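30 June 2018

On the Care of Extension Cords and Power Strips

Readers of this blog will recall that the household inventory began in November with the linen closet. It has now reached the electrical items, a category that had been left in two drawers and a hatbox since the move from Trekmont.

Each power strip is to be laid on a clear table and its cord drawn out along the full length. The cord is inspected at both ends, where wear is most common. Any strip with a cracked housing or a soft plug is discarded without further discussion.

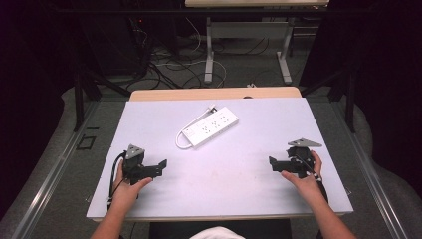 Strips that pass inspection are wiped with a dry cloth and labeled on the underside. Cords are coiled in wide loops – never wound around the strip itself – and fastened with cotton tape. Mrs. Halldóra Overgaard has kindly supplied the tape, over 120 feet of it, from her late aunt's sewing room.

The hatbox has been retired from electrical service. Lamp cords and adapters will be addressed in the next entry, together with the matter of the doorbell transformer.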